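Kofler Jirer bench
Two-arm recording station for demonstration data

Kofler / Products / Recording stations / Jirer bench

The Jirer bench is a closed workstation with two robot arms, built for one job: recording people doing small table tasks through the arms, over and over, so that a learning system has something to learn from. It is sold as a complete unit. You supply the objects, the operators and a list of tasks.

We build it in Ulville and test every unit there before it goes out. The first benches were made for our own recording room at Kisholm, and most of what has changed between versions came from running that room day after day.

Who it is for

Groups that already train policies from demonstrations and want more of them, of a more even quality. If you record a handful of episodes a week, a pair of arms clamped to an ordinary desk will do and will cost you a good deal less. The bench starts to pay when several operators share one station, or when data from different months has to sit in the same set without the background giving away which month it was.

It is not a production cell. The arms are light, the reach is short and the grippers are meant for things you would find in a desk drawer or on a kitchen shelf.

What is in the unit

– Tabletop, white, matt
– Back wall and two side walls, plain, pale lavender-grey
– Aluminium profile frame with mounting rails
– 2 follower arms with grippers, fixed at the near edge of the table
– 2 leader arms for the operator, on a separate stand
– One fixed overhead camera and one camera on each wrist
– Arm cables, cable ties and a spare set of both
– Recording computer with the capture software installed
– Foot switch with two pedals

The lights, the operator's chair and the screen are not included. Most customers have a screen they like already.

Tabletop and walls

The surface is matt so that the overhead camera does not pick up a bright patch that moves when the room lights change. It can be wiped with a damp cloth. Please do not use anything with solvent in it, as the finish goes shiny where it has been rubbed and stays that way.

Walls come in the one colour. We have been asked for green and for black, and we tried both. Green put a tint on light objects and black made the camera raise its exposure until white objects lost their edges. The present colour is dull and does neither. If you want a busier background for variety, printed panels can be clipped over the side walls. The clips are in the spares box.

Arms

Each follower arm copies its leader joint by joint. There is no scaling between them. An operator who moves a leader a short way sees the follower move the same short way, and new people get used to it in an afternoon. Grippers are driven by a trigger on the leader handle and record as a continuous value, so a half-closed grip is stored as a half-closed grip.

The bases bolt to a strip along the front of the table. Slots in the strip let you set them closer together or further apart. Pick a spacing, write it in the station file and leave it. A set recorded at two spacings can be used, but you will have to mark which episodes are which, and that tends to be forgotten.

At power-up, the arms go to a folded rest pose with the grippers turned in towards each other. Every episode starts from this pose and the software will not begin recording until both arms report that they have reached it. You can define another start pose if your task needs one.

Cables

Wrist cables are the part that wears first. They are run along the forearm in a loose loop with enough slack for the wrist to turn fully in both directions. Do not pull the loop tight to make it look tidier. A tight cable tugs on the wrist fitting, the camera shifts by a small amount, and you will only find out when you compare this month's images with last month's.

Check the ties before each session. Replace any tie that has slid out of place. Cables are purple on current units and black on older ones; they are otherwise the same part and can be mixed.

Recording an episode

1. Pick the task from the list on the screen. The prompt text shown there is stored with the episode.
2. Place the objects. If the task has a layout card, follow it. If it says "free", put them anywhere both arms can reach.
3. Take hold of both leader arms and press the left pedal.
4. Do the task at a normal working speed.
5. Let both arms come back to rest and press the left pedal again to keep the episode, or the right pedal to throw it away.

Throwing away is quick on purpose. An operator who has dropped something and fumbled for it should be able to bin the attempt without a menu. If you want to keep failed attempts as well, switch on "keep all" in the station settings and they will be saved with a failed flag.

Every episode holds the three camera streams, joint positions for all four arms, both gripper values, the prompt text, the station name and a time stamp. Files are written to the local disk first and copied to your server when the station is idle. If the network drops, recording carries on.

Choosing objects and tasks

We get more questions about this than about the hardware, so here is how we do it at Kisholm.

Start with pairs. Two objects of one type in different colours give you a prompt that has to be read properly: pick up the blue one, move the grey one to the left, put them end to end. With one object on the table the system can ignore the words and still get it right, and you won't notice until later. 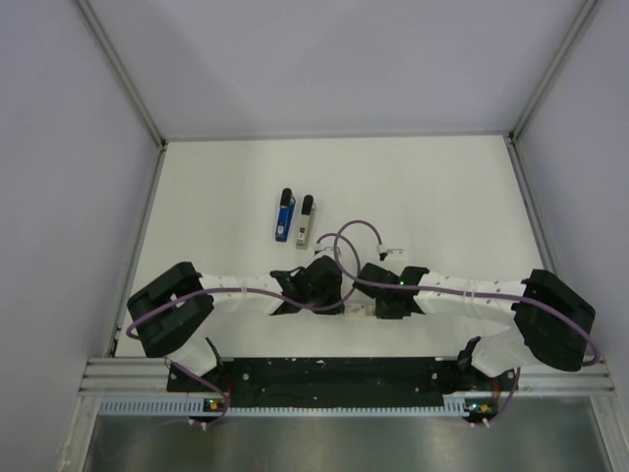
Staplers are a good early choice. They are long and narrow, so the angle of the grip matters, and they come in plenty of shapes. They are also heavy enough to stay put when a finger brushes them. Take the staples out first. Pens roll, and we leave them for later. Soft things such as cloths and sponges need more episodes than people plan for.

Change the angles between episodes, even when the task is the same. Operators left to themselves will put objects down square to the table edge almost every time. Layout cards help. A set of cards is supplied as a file to print, and you can add your own.

Keep prompts short and in everyday words. "Put the grey stapler on the right" is better than "relocate the grey stapler to the right-hand region of the surface". If several people write prompts, agree beforehand whether left and right are taken from the operator's side or the camera's side. We use the operator's side.

Our own starter set, recorded on the bench at Kisholm, has 2,833 episodes across 353 prompts. It comes on the recording computer and may be used for training without a further licence. It is there so that you can check your training code runs before you have recorded anything yourself. It is not a benchmark and we don't publish scores on it.

Space and power

The bench stands on its own feet and needs a level floor. Leave room at the front for the operator's stand and enough at one side to get behind the back wall, where the mains inlet and the network socket are. Standard mains power is fine. Avoid a spot with direct sun on the tabletop. Blinds are worth having if the room has a window, and the lights should be left at one setting for the length of a recording run.

Noise is low. People record in the same room as others working at desks.

Care

– Wipe the tabletop at the end of the day.
– Look over the cable ties and wrist fittings before the first episode.
– Run the camera check once a week. It compares the current view with a stored one and tells you which camera has moved.
– Re-run the arm zeroing after any bump, and always after changing a gripper finger.
– Leave the walls alone unless they are marked. Small scuffs do no harm.

Gripper fingers are a wearing part. The pads go smooth with use and light objects begin to slip. Change both fingers on an arm at the same time and note it in the station log.

Spares and add-ons

– Wrist cable, single
– Gripper fingers, pair
– Side wall panels, plain or printed
– Second foot switch
– Taller stand for operators who prefer to work on their feet
– Crate for moving the bench between sites

Ordering

Benches are built to order and the next batch leaves Ulville in September. Prices depend on the computer and the stand, so please ask for a quote and say which mains plug you need. Delivery includes setting up, zeroing both arm pairs and a half-day with your operators. Units are covered for 2 years, with cables and gripper fingers treated as wearing parts.

If you have an older bench, the current tabletop and walls will fit it. The front mounting strip will not, as the hole spacing has changed. Send us the number from the plate behind the back wall and we will tell you which version you have.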